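Workshop notebook, September, started at 9:20 with the coffee already cold

I have been putting off the long table by the pale wall for most of the month, and this morning I finally ran out of other jobs to hide behind. It is where everything goes when it has no other place to go, and the trouble with a dark speckled top is that it swallows black cables whole. You think you have cleared a corner and then you put your hand down on a lead. So the plan for today was simple enough: get all the corded things out where we can see them, work out which lead belongs to what, and decide what lives on which power strip before the Escobedo order comes in and we lose the table again.

Dwayne Baptiste had left me a note on the shelf, in his very small handwriting, asking me please not to throw out any cable before he has had a look at it. I promise, Dwayne, nothing has gone in the bin. There is a shoebox under the bench with your name on it and everything doubtful is going in there. I did wipe down the shelf while I was at it, and I found the good side cutters we both thought had gone to Prunel with the last crate. They are back on their hook now and I would love it if they stayed there.

The two devices with the chrome tops, the red one and the blue one, are staying together as a pair. I have been calling them the racers on account of the white stripes, and I'd like that to go on the label too, as we never agreed on a better name and everyone seems to know what I mean. Each one keeps its own black cable. I want the tag at the plug end this time, where you can read it without following the whole length back by hand (which I have done more often than I care to admit, usually with somebody waiting on me).
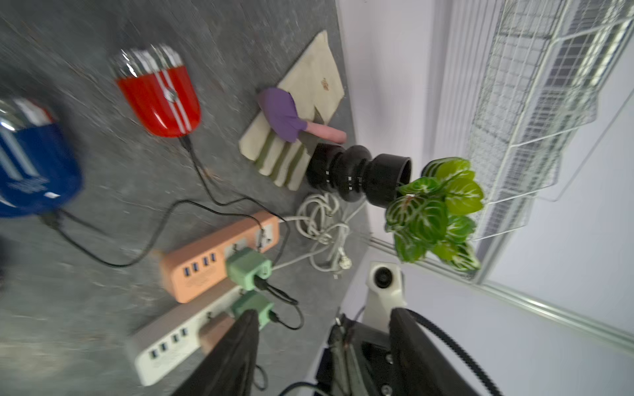 Long table, mid-sort. Both power strips, the racers, and the soft things still to find a home.

The strips took up more thought than I expected. They are near enough the same idea, both with four blue USB ports, but one is orange-peach and the other is white, and I mean to make use of that. Orange-peach for whatever is being worked on that day, white for things that can stay plugged in and be left alone. I like the mint-green adapters very much for this, they are so easy to spot against everything else, and I'd be glad to have a few more of them. Vorine used to stock something close. I will ask when I call about the felt.

The tangled white cable I have left for after lunch. I had one go at it, got cross, and put it down again, and I know from experience that a tangle like that comes undone much quicker for a person who has eaten. Once it is straight I want to measure it. The Femach shelf needs 151 cm to reach the wall outlet going round the bracket, and if this one is long enough then we can stop borrowing the lead from the lamp.

Then there is the softer end of the table, which I will confess I enjoyed more. The cream mat with the green stripes is such a nice thing, with its little embroidered motif, and it seems a shame to have it out among the hardware where somebody will sooner or later set down a greasy tool. I'd like it over on the tea shelf, with the purple stuffed toy on top of it, pink stick and all. The black ribbed vase and its artificial plant can go on the windowsill — it is a lovely leafy thing with those white veins and reddish edges, but it spreads a long way past the table and I am forever catching it with my sleeve.

Shelf space, for the record: the sill is 59 cm between the brackets and the tea shelf is 900 mm end to end. Yes, I have mixed my units again. I used two different tapes.

Still to do:
Tags for both black cables, plug end
Untangle and measure the white one
Felt pads for the vase, 13 mm ones if Vorine has them
Move the mat and the toy to the tea shelf
Dwayne to go through the shoebox, no hurry, but before Escobedo please

Stopped at 11:50 for soup.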